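# Plates, crumbs and the great crisp bag problem

I have a soft spot for a plain white plate. We had a cupboard full of odd ones for years (chipped florals, a square thing with a crack in it, plus a huge oval dish that never fitted in the sink) and the day I swapped them for six matching rimmed plates I was ridiculously pleased with myself! They stack properly, they go with everything, and snacks look twice as nice on them as they do in the bag.

So this page is all about snack time: getting things out of packets, onto plates, and cleared away again without crumbs in the carpet.

## Put it on a plate first

This is my number one tip and I will go on about it to anyone. Tip the crisps out before you sit down. A shallow plate with a bit of a lip is better than a bowl for sharing, as everybody can see what's left and the crushed bits don't all sink to the bottom where you need a spoon to get at them.

Set the plate down in the middle of the table before you even pick up the bag. If you hold the plate in one hand and pour with the other, half of it goes over the side – I've done it more times than I'd like to admit. 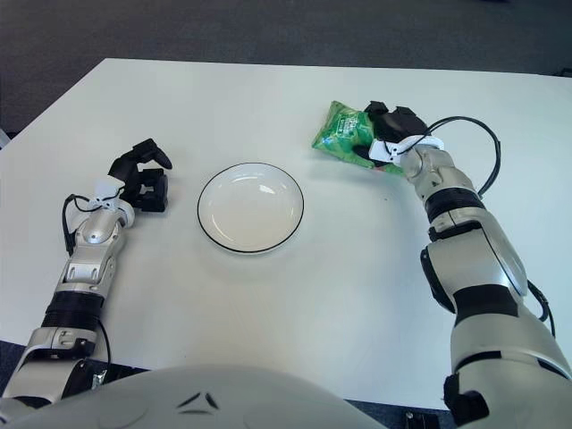 *White plate with a thin black rim, green snack bag at the ready.*

## Opening the bag neatly

If you're going to finish the lot, pull the top seam apart with both hands, close to the middle, and go slowly. The big dramatic tug is how bags split down the side!

If you want to save some, get the scissors and snip straight across just under the seal. You lose hardly any height that way, and there's plenty left to fold over later. I keep a little pair of Briem scissors in the cutlery drawer purely for packets and they've stayed lovely and sharp.

For pouring, hold the bag low, nearly touching the plate, and give it a gentle shake. Stop when there's still a clear edge all the way round. People pick from the edges, so that gap gives them somewhere to start.

## Keeping the rest crisp

- Press the air out gently from the bottom up. Don't squash!
- Fold the top over 3 times, then clip it. A clothes peg does the job just as well as a fancy clip.
- Store it upright. I use an old Plurnellow biscuit tin, which takes two bags side by side.
- Keep it away from the cooker and the kettle. Steam is the enemy.

Gone a bit soft already? Spread them on a baking tray and put them in a low oven for a few minutes, then let them cool completely before you try one. They crisp up as they cool, so don't panic if they still seem bendy when they come out.

## Looking after plates with a coloured rim

I do love a dark line round a white plate, but painted rims can fade. Check underneath for a dishwasher mark, and if there isn't one, wash by hand with a soft sponge. My Zavometti ones go in the bottom rack on a cooler wash and have kept their colour beautifully.

Grey marks from cutlery aren't scratches most of the time, they're metal rubbed off onto the glaze. Bicarbonate of soda and a few drops of water, mixed to a paste, will lift them. Rub with a damp cloth, go lightly over the rim, rinse well. Such a satisfying job for a rainy Thursday!

## White tables

A matte white top is gorgeous and shows absolutely everything. Wipe it with warm water and a tiny drop of washing-up liquid, then dry it straight away with a clean tea towel so you don't get smears. Cream cleaners can leave a shiny patch on a matte finish, so I steer clear. For orange cheesy dust, lift it off with a dry cloth before you go anywhere near it with a wet one, or you'll just be painting with it.

## And the floor

Dark carpet hides crumbs until you walk on them in your socks. Run the hoover under the table before you wipe the top and again after if there's been a crowd. A stiff hand brush is brilliant round the table legs (mine's a Wamar one, over 25 years old and still going) and it gets right into the edges where the hoover head won't fit.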